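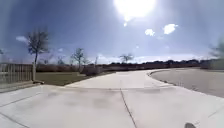 Section 8. Path loss stops. The Sunomance halts and reports Fault 64 when it can no longer tell path from everything else, a mood it will keep until you step in. Glaring sun over pale concrete, with a curb curving off to one side, is a favorite setting for it.

1. Press STOP, even if the robot has stopped by itself. It has been known to reconsider.
2. Wait for the amber light.
3. Wipe the front lens with a dry cloth. Sleeves don't count.

CAUTION: Never stand in front of the robot to shade its lens.
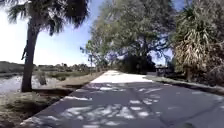
Fig. 8-2. Dappled shade on asphalt.

4. Push the robot by its rear handle to evenly lit ground.
5. Hold RESUME until it beeps.

NOTE: Near water, switch to Walk-Along mode first. The warranty has views on ponds. 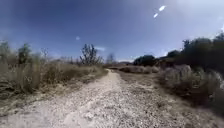

Can I clear Fault 64 from the app?
Only the message. The robot stays put until RESUME is held by hand.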